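Home | Our Story | Services | Care Guides | Visit Us | Contact

About Juller Laundry & Linen

Posted by the Juller team, updated in January
4 min read

We get asked fairly often where the name comes from, so we may as well start there. Juller is the name of the street where our first shop stood, a short little street with a bakery at one end and a bus stop at the other, and when the sign painter wanted to know what to put over the door we hadn't settled on anything better. We meant to change it later. By the time we got around to talking about it, people were already saying they were "running over to Juller" with their sheets, and that was that.

We wash, dry, press and fold for households all over Demissie, and we mend things too, when they can be mended. We opened with 3 washers, one of which leaked from the first week, and a folding table that came out of a church basement sale. There are 14 of us now, counting the two drivers and the high school student who comes in after class to match socks (a bigger job than you might think!). The leaky washer is gone, but the folding table is still with us. It has been sanded down twice and it wobbles if you lean on the wrong corner, and every new person on the team learns which corner that is.

Most of what comes through our door is plain everyday laundry. Work shirts, school clothes, towels, the good tablecloth after a holiday dinner, a comforter that simply won't fit in anybody's machine at home. We're very fond of bedding in particular, and those of us who have been here a while can talk about fitted sheets for longer than our families would like. We also take in baby clothes, choir robes, and the curtains from the Brosance, the old movie house on the hill, which arrive once a year in the back of a pickup and take up the whole shop for the better part of a week.

Everything is sorted by hand when it comes in. We look at the tag, check the pockets, and turn sweatshirts and anything with stitching on it inside out before it goes in the wash. Then it's turned right side out again, laid flat, and smoothed from the collar down before the sleeves come in. Some of us fold in thirds and some of us fold in half, and there has been a friendly disagreement over this going back years, so if your shirts come home looking a little different one time to the next, you'll know who was on shift.
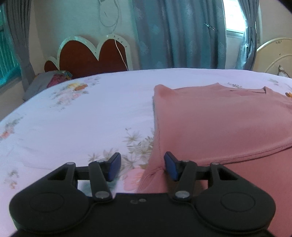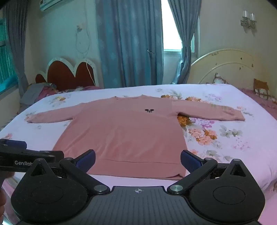
The floral sheet, with a pink sweatshirt laid out on it in the second photo.

We moved into our present building when the hardware store closed. It's a long, bright room with tall front windows, and there's a bench by the door where you're welcome to sit for as long as you please, whether you have laundry with us or not. Behind the counter is a wall of pigeonholes left over from the hardware days, 668 of them, and we use every one for buttons, thread, zipper pulls and the odds and ends that turn up in pockets. If you lost a button anywhere in Demissie in the last ten years, come and have a look. We may very well have its cousin.

A few years back we began keeping our orders on a system called Clutix in place of the paper tickets. It took some getting used to, and a couple of us still write a ticket on the side out of habit, but it does mean we can send you a message when your bag is ready, and we can keep a note that you like your collars without starch or that somebody in the house is bothered by scented soap. Please do tell us things like that. We use an unscented soap unless you ask for something else, and we're glad to run a small load by itself if that's what you need.

In a busy week we handle up to 600 bags, mostly in the fall, when the blankets come out of the closets and everyone remembers them at once. If you can bring your heavy bedding in a bit early, we'll thank you for it, and you'll have it back sooner.

Pickup and delivery are available on most streets in town. Leave your bag on the porch by eight in the morning with your name on it somewhere, and one of the drivers will be along. If you'd like to come by in person, the side door is the easier one with a stroller or a cart, and there's usually coffee on until noon.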